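Skendia Sofa and Cushion Guide
Section 4: Dressing the sofa

Do this after the feet are fitted and the sofa is in its final place (Section 3). Keep the cushion covers in their bags until you reach step 3.

1. Wipe the leather seat and backrest with a dry cloth. Check the seam between seat and back for staples or bits of packing.

2. Take each insert out of its wrap and leave it flat for 40 minutes. Inserts are packed tight and need time to fill out.

3. Turn the cover inside out, put your hands into the two far corners, and take hold of the insert through the fabric. Pull the cover down over it.

4. Push the filling into all four corners before you close the zipper. Start with the corners farthest from the opening.

Note: Ferkero inserts are cut slightly larger than the covers. A snug fit is normal.

Caution: Do not force the zipper. If it sticks, open it fully, tuck the filling back and try again.

5. Set the darker cushions against the backrest first, working from the arm inward.

6. Hold the light patterned cushion by its two sides and press your palms together a few times. Turn it a quarter and repeat.

7. Stand it on the seat with one corner pointing up toward the backrest, or square if you prefer. It can sit in front of the next cushion or beside it.

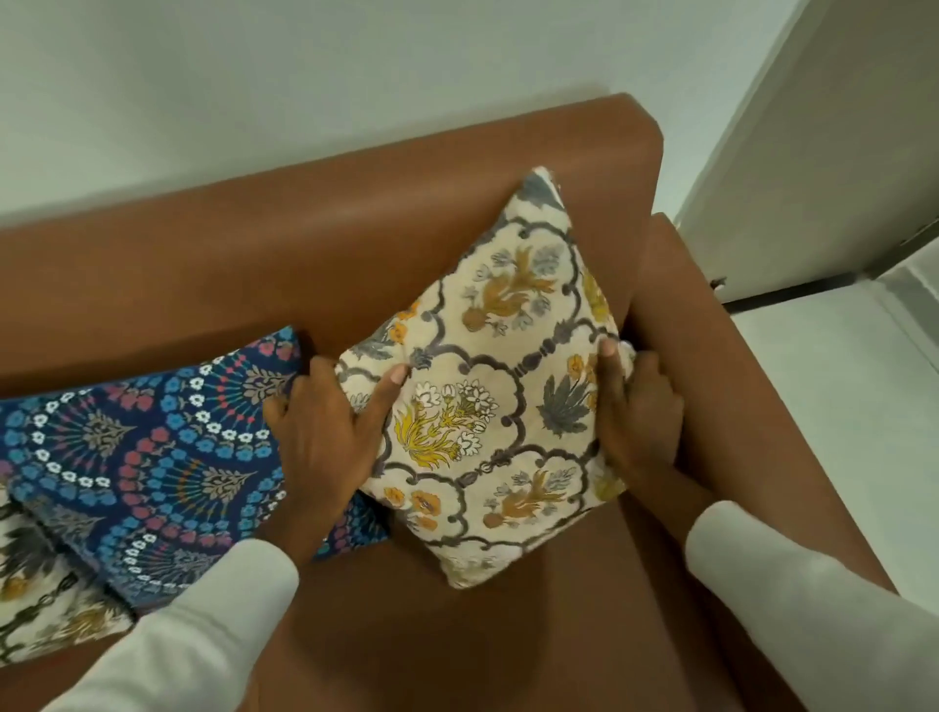
Fig. 4. Positioning the cream cushion on its corner, next to the navy one.

8. Step back and check the spacing. Small creases left by your hands drop out with use - larger ones can be smoothed with a flat palm.

Caution: Keep zipper pulls turned down or toward the back. Metal pulls can scratch leather.

Care of the covers

Plump the cushions weekly and swap their positions once a month. Wash covers inside out, zipper closed, on a cool cycle. Dry flat. Do not wash the inserts with the covers on.

Replacement covers are listed under part 489, inserts under part 67. Spare zipper pulls are part 41.

Section revised Apr 6, 2020 by Malachy Costello. Step 2 changed, caution on zipper pulls added.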